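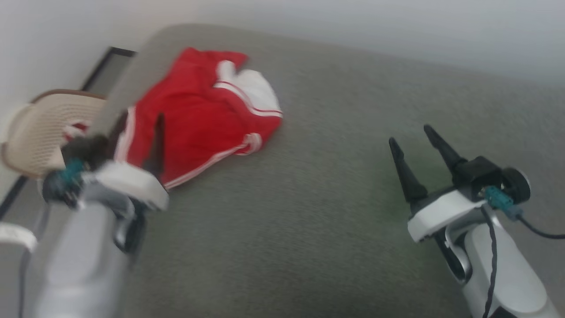 Ticket: Vumitz washer, Warkbridge flat, stops mid spin
Opened 11th May, S. Rolland

Code 3 then beeps. Drum full of water. Second time since February.

Tried so far:
– power off at wall, wait, back on. Same code
– drain filter out, rinsed, back in. Bit of lint, nothing else
– cold wash, no load. Ran fine to the end
– same again with a load. Stopped at spin 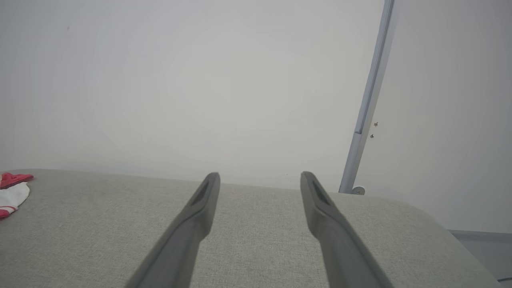
Light gray fabric surface

So it drains ok empty. Called Tan parts desk, they say pump or the load sensor. Pump is the Cuvo type, 2 screws, easy enough. Sensor is a pain, back panel has to come off.
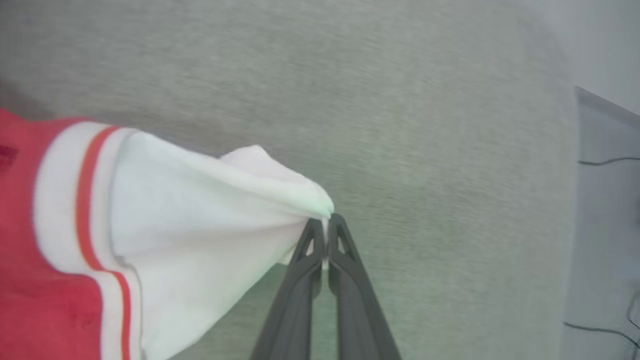
Gray fabric, closer in

Swapped the pump. Spin at 400 ok, wont go up to 2000 like the dial says. No code this time tho.

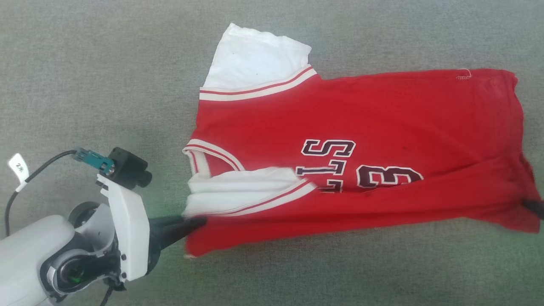 Checked the drain hose after that, kinked behind the cabinet. Straightened it and pushed the machine forward a bit. Full load running now, will update teh ticket when its done. Please leave open. If code 3 comes back I need the sensor ordered from Tan.

Sylvain Rolland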